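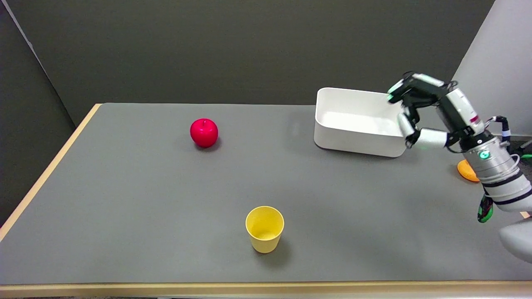 According to Wendell Kowalczyk, most faults blamed on the hand of the Trestunik cell begin at the wrist, and the cable should be checked before any finger is recalibrated. The maintenance schedule follows that order.

The Trestunik cell is a tabletop pick-and-place station with a jointed arm and a multi-fingered hand. It is used for handling small items such as cups, toy fruit and open bins.

Setup

The arm is homed with the hand clear of the table. Bin position is then taught at the rim, first at low speed and again at working speed. A taught point is stored only after 73 repeat moves without a fault.

Upkeep

Fingertip pads are wiped every 200 cycles and replaced at 799. The wrist cable needs enough slack for full rotation; a tight loop can pull on the connector and cause dropouts in the finger signal. Joint bands are inspected for cracks in the same session.

Repair

A worn finger is changed as a unit. Power is removed, the wrist connector is released, and the new finger is zeroed before the arm is moved. The procedure in use was revised by Sille Vigfúsdóttir in November.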